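Nadholm Demonstration Kit, Set-up Guide
Section 2: Preparing the table for visitors

This section is for the person who hosts the open day. It explains how to prepare the fruit sorting demonstration with hand-held grippers, and how to let a visitor try it. Please read Section 1 first, where the charging and the finger pads are explained.

2.1 Before the visitors come

1. Choose a table which a visitor can reach from the long side. A normal family table is good. The demonstration does not need a laboratory.
2. Spread a cloth over the table and pull it flat. If the cloth makes a fold, small balls will stop there.
3. Put the open box within reach of the gripper. The open side must look up.
4. Lay out oranges and small red balls of different sizes. Leave some of them touching each other, so the visitor meets an easy pick and a difficult pick.
5. Open and close each gripper by hand 21 times. The movement must feel the same from first to last.

Note: Other objects may stay on the table if they are behind the fruit or to the side. Take away anything which can roll down or break where the visitor will move the arm.

2.2 The work at hand

Start with the jaws open. Approach the fruit slowly, with one blue pad on each side of it.

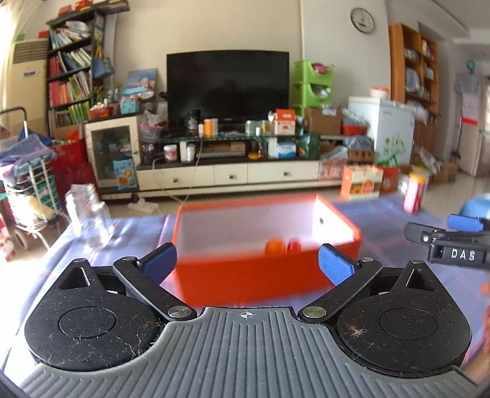

Both views are from behind the open jaws, looking over the table.
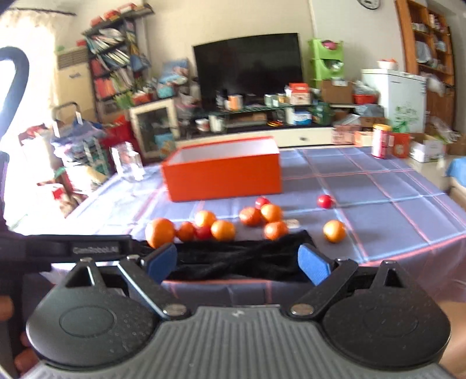 Photos: Wornero open day team. Use permitted with credit.

6. Show one complete pick yourself before you give the gripper to the visitor. Do not speak during the pick; explain it after.
7. Give the gripper with the jaws open. Ask the visitor to hold it by the body and keep the fingers away from the linkage arms.
8. Let the visitor close the pads on one piece, lift it a little and bring it over the box.
9. Lower the piece before opening. Do not drop it from a height.
10. After each visitor, put the fruit back on the cloth and wipe the pads with a dry tissue.

Caution: The linkage arms can pinch the skin. Children must use the gripper only together with an adult.

Caution: Do not squeeze soft fruit strongly. Juice on the pads makes them slippery, and the next pick will fail.

2.3 If something does not go well

The piece turns between the pads: open, move forward a little, and take it at its widest part.
The small ball escapes: come from above and close more slowly.
The jaws do not open fully: stop the demonstration and see the Idum repair sheet, part number 1166.

Note: For the Obi model, steps 5 and 10 are the same, but the pads are changed in another way. See Section 4.

Last revised Jan 25, 2021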